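February, 10.40, Grindadley bench

Carried on sorting the Delacroix box. The tray is still damp from cleaning, so I spread the costume pieces on the pink plush. Starburst brooch first, then the small gold one with the pale oval face. Can't tell yet if that is a pendant or an earring. Both go under lot 302 until the back has been checked.

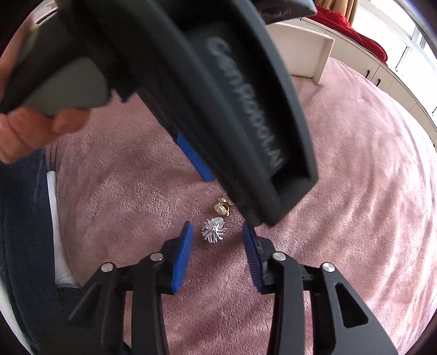
Ultia would keep spiky brooches off anything fluffy, as the points pull the pile, and says felt does the job better. Fair enough. Cut a felt square, 40 by 45 cm, for next time.

Still to do: look at the pin and catch with the loupe, wipe the gold piece with a dry cloth only, find six small bags. Labels are in the Bitness drawer.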